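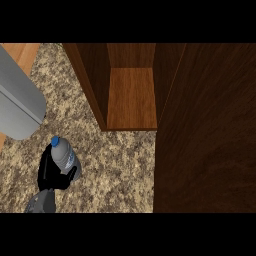

Notuvitz Counter Arm, six weeks in

Reviewed May 12, 2018

Our office kitchen at Tralutley serves 68 people, most of whom believe that a bottle left on the counter will find its own way home. In March the company bought a Notuvitz arm to tidy up after us. I was asked to write the review, having complained about the counter the longest.

Start with what it does well. It picks up bottles. Plastic water bottles are its specialty, and it takes hold of one with the patience of a vet handling somebody else's cat. Before installation Prosis, the outfit that set ours up, let us watch it work in a simulated kitchen with a granite counter and far more wood than ours has. I recommend asking for this. You learn where the arm likes to stand and how much elbow room it wants (a lot).

Speed is another matter. A bottle from counter to bin takes 40 seconds. Sarmīte Petrauskas, who used to clear the kitchen between her other jobs, does it in the time it takes to sigh. Her afternoons have changed more than anyone's. She no longer wipes up after lunch, but she does empty the arm's bin, clean its fingers and get paged when it stops to think about a mug with a spoon in it. She asked for the new duties to be put in her job description and for a raise to go with them. She got the first one right away. The raise came after she took a week off and the arm spent most of it waiting for someone to press Resume.

Mugs are so-so. Wet mugs are worse. It won't touch glass unless you change a setting, and I'd leave the setting alone. The Bellini coffee machine has to be marked as off limits on the tablet, which we found out on day two.

The rest of us have changed too, a little. People line their bottles up now, labels out, caps on, so the arm can reach them. Tyra Björklund from payroll pointed out that the walk to the bin is shorter. She's right, and we still do it – there's something about being watched by a gripper.

Noise: a low whir, fine with the door shut. Tablet app: ugly but clear. Manual: 133 pages, 80 of them warnings.

Would I buy it again? For a kitchen our size, yes, provided you budget for the person who looks after it and ask her before you order. We did those in the wrong order. Three and a half stars, with a half star held back for the spoon problem.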